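Housekeeping Practice I
Unit 4: Clearing a table of dry waste
Handout prepared by Hrefna Oddsson
Sep 8, 2022

Before you start, read the section on sorting in Unit 3. This unit assumes you know which items go in general trash and which go in the food scrap bin. For the exercise everything counts as general trash, bread included, so that you can work on the sweeping and emptying without stopping to sort.

Dry waste means anything that can be swept up without leaving a smear: crusts, slices of stale bread, bits of sponge, paper scraps, crumbs. Wet or greasy waste is covered in Unit 7. If a piece sticks to the table when you push it, pick it up by hand with a glove and wipe the spot.

Covering the table

Lay brown paper over the work surface before the items go down. It should lie flat, with no folds for crumbs to collect in. Heavy paper is better than thin, which rides up in front of the dustpan – a common problem in the March session. Tape the corners only if the paper curls. At the end of the day the paper is folded inward and thrown out with the last load.

Placing the bag

The bag goes on the table, to one side, with the mouth open toward the work. A new bag clings to itself, so shake it out first and spread the opening with both hands. Let it lie over the edge of the paper. A gap between the two will catch crumbs every time.

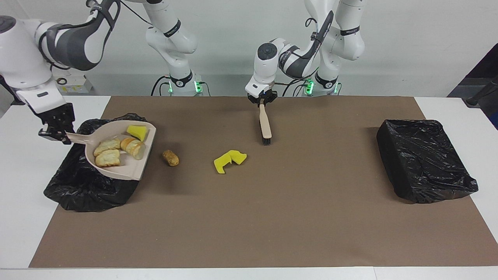
Large pieces and small pieces need different handling. Slices of bread are light for their size and slide easily on plastic, so keep the pan level while you carry it and tilt it only over the bag. Cut sponge tends to roll or catch on the rim. Give the pan a light tap on the underside if something stays behind. Hard tapping throws crumbs back on the table.

Take no more than fits in one layer. A heaped pan loses pieces off the front lip on the way over, and you end up sweeping the same crust twice.

Order of work

1. Large items first, from the far side of the table toward you.
2. Small items next, gathered into one place before you pick them up.
3. Crumbs last, with short strokes.
4. Check the paper under the edge of the bag.
5. Close the bag and wipe down the pan.

Grading

The practical is worth 13 points. Points come off for items left on the table, for items dropped outside the bag, and for a pan put away dirty. Speed is not graded in this unit.

Bring gloves to the next meeting. Pans and brushes are in the cabinet in Room 510 and go back there when you finish.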